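Chapter 4
What a Label Promises

Keith Baxter bought paint for a living, and by his second year at Hofstetter he had stopped reading the front of the can. The front said "one coat." It said "lasting color." The back, in smaller type, said what the maker would pay for if the color did not last. The answer was nothing.

Most of us read the front. This chapter asks what a product claim has to say before it deserves belief, and why so few of them say it.
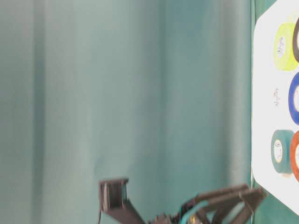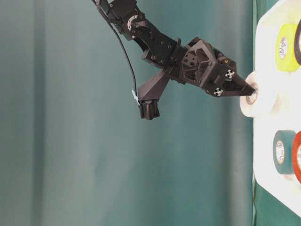
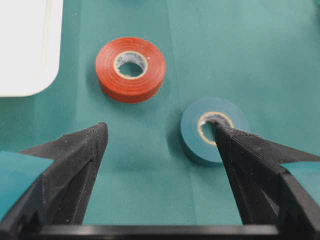 A claim is worth testing only if it could fail. "Stronger than ever" cannot fail, as it names no earlier product and no way to measure strength. Color claims are nearly as slippery. Shoppers asked to name the color of the cooler roll of tape lying near the red one might say blue, green or teal, and a seller who prints any of those words is safe. Now compare a line from the Warska catalog: "holds its shade through 2,000 hours of lamp light." We may doubt it, and we should ask who ran the lamp. Still, it can be checked.

Plellow, a rival, answered with "trusted by professionals." Which ones? Trusted to do what? Before reading Section 2, write down what evidence would change your mind.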